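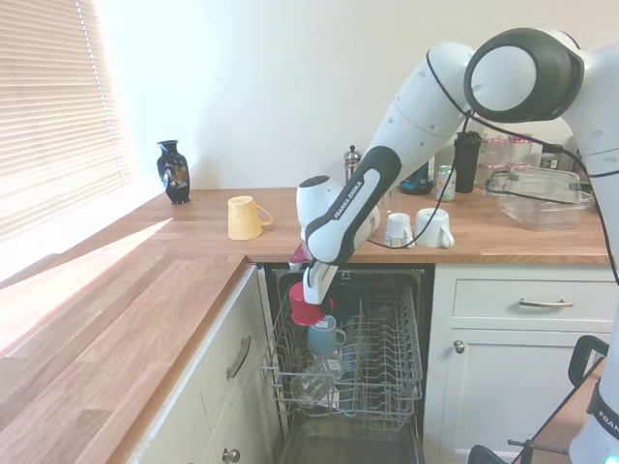

Kumaresan Kurian told us at the interim presentation that people in shared houses don't really know how much water they use at the sink, and that any survey asking them would mostly collect guesses. We agreed after the pilot and changed the method. Most of this report is about what we did instead.

Home Projects Methods Data Contact

Washing up and water use in shared houses in Clitwood
Lợi Lại, Yurani Paucar and Mỹ Thái

Last updated: Oct 11, 2022

1. Background

Water bills in shared houses are usually split evenly, so there is little reason for any one person to look at the meter. Clitwood is a useful place to study this. Many of the terraces near the station are let by the room, and the older ones still have the kitchen at the back with a single cold feed to the sink and, if there is one, the dishwasher.

We wanted to know how much water goes on washing up, and whether houses with a dishwasher use less. Advice leaflets tend to say that a full dishwasher beats the sink. Our question was what happens in houses where nobody is in charge of filling it.

2. Method

The pilot was a paper questionnaire. It asked for the number of times the respondent washed up in a week and how long the tap ran. The answers were hard to use. Two people in the same house described the same sink in ways that could not both be right.

For the main study we fitted Bravier clip-on flow meters to the kitchen feed in 37 houses. The meters ran for the whole of March, 31 days. A sheet was left by each sink, and people were asked to write the start time, the end time and either S (sink) or D (dishwasher). We then matched the sheet to the meter log and dropped any entry where the two disagreed by more than ten minutes.

Khoa Đoàn wrote the matching script. The first version failed when the clocks went forward and all entries from the last few days had to be run again.

3. Results

After matching we had 295 usable entries, with a total of 3619 litres, or just over 12 litres for each entry. The spread was wide. The lowest readings were short rinses of one or two plates, and the highest were sink washes after a shared meal with the tap left running.

Dishwasher entries were much closer together. A machine on a given programme uses nearly the same amount whether it is full or half empty, and the meter showed this clearly. What differed between houses was how often it was run. In some, people waited two or three days. In others it went on every evening.

The result we did not expect was rinsing. In several dishwasher houses the log showed a separate draw at the sink shortly before each cycle. We asked about it and were told that plates were rinsed first — in one house under a hot tap until they looked clean. Where this happened, much of the saving was lost.

4. Problems

Short uses were probably missed. Filling a glass or wiping down a pan seldom got written on the sheet, and we could not tell these apart from the kettle.

The houses were not a fair sample. We put up a notice in the Holov building and took those who replied, so they may care more about water than most. Meters in two houses slipped off the pipe in the second week. We put them back and left the gap blank.

We did not measure energy. For a household deciding between the sink and a machine this matters at least as much as water, and a follow-up project should include it.

5. What we would suggest

Scrape plates and leave out the rinse. Use a bowl at the sink if there is no machine. In a shared house, agree on one person or a simple rule for when the dishwasher goes on — the houses that had a rule ran it less often, whatever the rule was.

Landlords could also put the kitchen meter reading where tenants will see it. Three houses asked to keep theirs after the study ended. We had to say no, as the meters were on loan and were due back before the exams.

Related projects
Draughts and door gaps in Clitwood terraces
Food waste in the Holov building canteen
Reading a water meter: notes for first years
Drying laundry indoors and damp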